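Posted in September by the Pedness manuals desk

4.3 Hanging a Rakier panel on a plastered wall

Read section 4.2 before you start. The fixing kit must match the wall type.

1. Switch off the circuit at the consumer unit. Check the wall for pipes and cables with a detector.

2. Mark the two upper fixing points 110 cm above the finished floor. Use a spirit level between them.

3. Drill each hole to a depth of 60 mm. Clear the dust before fitting the plugs.

CAUTION: Do not drill within 5 cm of a socket or switch plate.
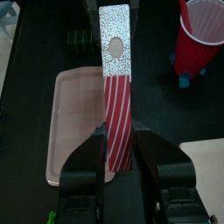

Narrow item with patterned upper section and red lower section, held upright.

4. Drive the screws until 5 mm of shank is left showing. Hang the panel on the keyhole slots and pull down gently until it seats.

5. Fit the lower bracket. Tighten by hand only - a power driver will strip the insert.

NOTE: Panels with an Orkix backing plate are 89 cm wide and need the longer bracket. Order it separately from Radwan.

6. Check the level again. If the panel has dropped on one side, lift it off and adjust the screw on that side by half a turn.

Leave fresh filler to harden overnight before hanging any weight on it. For removal, see section 4.6.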